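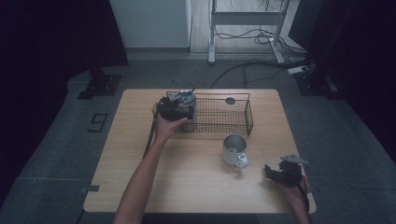

People keep asking me if machines can do chores yet. Short version: a few of them, slowly, in a room somebody has tidied up first. Longer version follows.

I'm going to stick to small table jobs. Clearing a mug, moving a canister, putting things in a wire basket. It's the kind of work that sounds like it should have been solved years ago.

Picking up a mug is mostly fine now. If it's standing upright and there's clear space on all sides, a decent two-finger gripper and a decent policy will get it most of the time.

Put the same mug close to a basket and the numbers drop. The arm has to choose between the handle and the rim, and the basket wall takes away half of the approaches it would normally use.

Wire mesh is its own problem. Depth sensors see partly through it. The machine gets a basket with holes in the wrong places and then plans a path through a wall that exists.

You can fix that by telling the system what the basket looks like ahead of time. Fine in a shop where every basket came from the same order. Not much help in my kitchen.

Canisters with lids: you want to grab the body. Grab the lid and you may be carrying only a lid. A person learns this once, around age three. A robot needs to be shown it with every shape of canister you own, or close to it.

A small flat thing at the bottom of a basket is the worst of the bunch. You and I slide it to the side with a fingertip and tip it up. A gripper with two stiff jaws has no fingertip to spare.

Anyone who says their robot "clears the table" should be asked what was on the table.

Some figures from a demo I sat through at Draltbridge in August. They had a Saduvora arm pair putting tabletop items into a basket. 32 tries, 11 clean finishes with no human help.

I thought that was respectable. They didn't pick easy items and they didn't hide the failures. One run ended with the basket being pushed slowly off the back of the table while the arm kept looking for it.

Average time for a clean finish was 63 seconds. I timed myself on the same items later and got nine, and I wasn't hurrying.

Speed matters less than people think for home use. If it does the dishes while I'm asleep I don't care if it takes until 5 a.m. What I care about is whether I wake up to a broken mug.

On a shop floor speed is most of the argument. A packing station that runs several times slower than a person has to be very cheap or run all night, and it has to run all night without someone standing next to it.

That last part is where the sums usually fall apart. Mulder, the parts supplier I used to work for, tried a bin-sorting cell. It worked. It also needed a person nearby to clear jams — the same person it was supposed to free up.

They kept it for one product line where the parts are all the same size. Still running as far as I know. That's a success, just a small one.

Two hands help more than I expected. One holds the basket still, the other places the item. Lots of one-arm failures are really the basket moving.

Laundry I'm leaving out. Different thread.

If you're shopping: Tenel has a countertop unit on preorder that promises "everyday tidying." I haven't used it. I'd wait for a video with no cuts in it, shot in a messy kitchen.

My guess for homes is that single chores come first, done by something you set up for that one chore. We already live with dishwashers on those terms.

Replies are open until Wednesday, then I'm traveling. If you run one of these at work I'd like to hear your jam rate, good or bad.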